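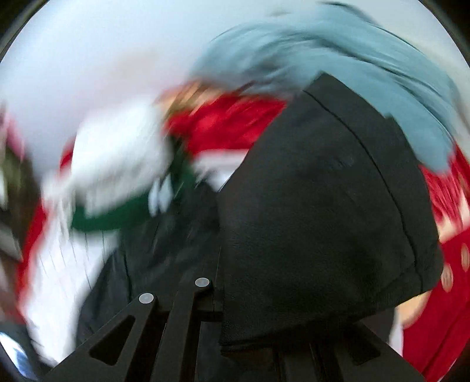 Elteck Seating and Comfort Desk

The Ledholm footrest uses a single air pump and four bladders to press the calves and soles. Pressure builds in steps, and a valve vents each bladder before the next one fills. At the highest of three settings, a full cycle takes 14 seconds.

Razia Satti, who tuned the valve timing at Todorau, wanted a slower release. "Quick venting feels like a slap," she says. Her team tested 91 valve settings and kept two.

Heat is separate – a flat element under the sole plate, with its own switch. The pump is rated for 500 hours. Replacement means removing six screws and one hose clip. The older Meng pump does not fit.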